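Furberg FR-16 rail kit for two-arm cells: three months in use

The FR-16 is a bolt-down aluminium rail with mounting plates, sold for benches where two small arms share one base line. Ours arrived in March and replaced a pair of separate pedestals, which had to be realigned every time the bench was knocked. We paid 3299 for the rail, plates, fixings and a printed manual. Arms and grippers are extra.

Fitting took Jiahui Xu and me most of a day. The rail went down without trouble. The plates did not: the slots are cut tight, and one needed a file before the base would sit flat. Check each plate with a straight edge before tightening. The manual gives no torque order, so we worked from the middle bolt outwards and went over the lot again the next morning. Nearly all of them took a further part-turn.

Alignment is where the kit earns its price. With both bases on one rail there is a single height to set, and the offset between the arms can be measured directly with a steel rule. Tianyou Hou now does the check in a few minutes: bring the grippers tip to tip over the middle of the table, leave a short gap, and compare the fingertips for height and twist. If they disagree, look at the base bolts first and the wrist second.

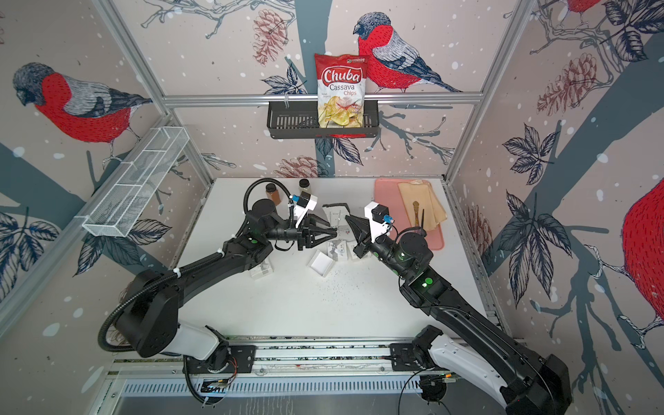 Cable handling is the weak point. Furberg supplies three clips and no channel, so anything running along the rail has to be tied down by the owner. Hose on the arm itself needs a generous loop at the shoulder. Ours was too short at first and pulled at full reach – Kaiwen Ye refitted it with more slack and the fault went away. We have since ordered covered trunking from Voltance.

Upkeep is light. Wipe the rail weekly, check the plate bolts monthly, and look over the wrist connectors whenever a gripper is changed. One plate bolt has worked loose so far.

Good rail, average plates, poor cable fittings. I would buy it again at this price, with the trunking on the same order.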